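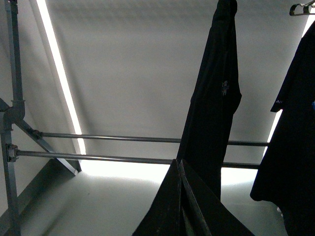
Slide 1. Rails, hangers and the black shirt problem

We use cookies to remember your settings. Accept all | Manage

Speaker notes, retail display basics evening. Posted in: Shop Fitting, Talks & Slides

Okay, hi everybody, say hi first and wait for the coffee people to sit down. Then straight in. I used to run a tiny clothing store in Dutambridge (one room, 312 square feet, I loved it and it nearly finished me) and these days I help other people set up theirs. Tonight is all about the thing your clothes hang on, because people spend weeks picking paint and then grab whatever rack is on sale.

Ask for hands: who sells mostly dark stuff? Leave the rack slide up while they answer. Black clothes on a gray rack against a pale background look sharp and clean, but two black tops next to each other turn into one big dark blob from across the room. So I tell people to break them up. Put something light in the middle, or turn one hanger so a logo faces the door. A small light logo on the chest does a lot of work!

Slide 2. Light behind the clothes

Tell the Lương story here, keep it short. It was my second client, a lovely little shop, one bulb in the middle of the ceiling, and every customer stood in their own shadow while they looked at sizes. We moved the lights to the back and the sides and I swear the same jackets looked like they cost more. 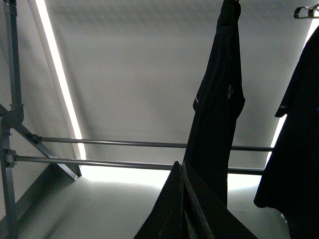
Strip lights either side of a pale panel, gray rack in front

Mention glare. If you're going to use bare strips like these, go stand where your customer stands, and then crouch a bit, and then sit in the chair where the bored husband sits. If you're squinting, so is he. Try it in the morning and again at 4 p.m. before you screw anything down.

Slide 3. Plain tube or punched rail?

My favorite slide, try not to go over time. Plain round tube is cheap and you can slide hangers along it all day long. Punched rail costs more, and some of it takes hooks or spacers and some of it doesn't, so ask before you buy. I ordered 23 spacers from Cukby one April and they fit exactly none of my rails. (Pause for laugh. There wasn't one last time.)

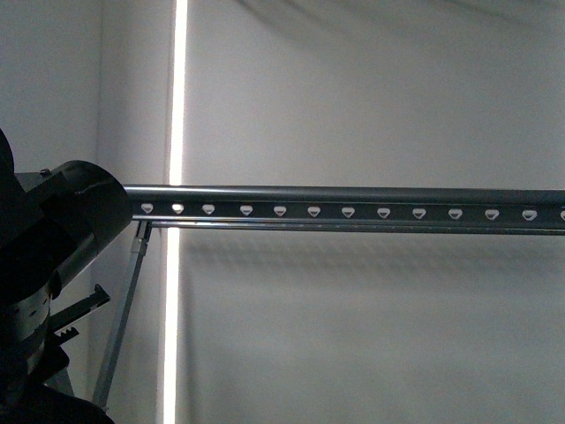

Rail with a row of holes along its face

Things to say while this one's up: look at the edges of the holes when you're shopping, and run a finger along them. Rough edges will snag a knit. Also dust! Holes collect it, a dry paintbrush gets it out.

Slide 4. Buying the frame

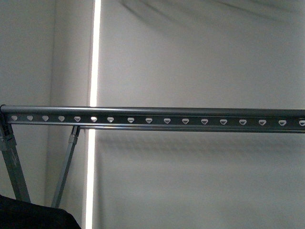 I've bought three racks in my life that I truly regret, and every one of them was because I looked at the top and ignored the legs. Coats are heavy. A row of winter coats will find the weak joint in anything. When you look at a rail like this one, with slanted legs holding it up at the end, go right to the spot where the narrower part of the leg slides into the wider one and give it a wiggle. Then do the bracket up where the leg meets the rail. If the shop assistant gives you a look, wiggle it again.

Handout is the Nidimik rack checklist, pile's by the door, please take one each and not five. Questions till they throw us out.

Search this site Go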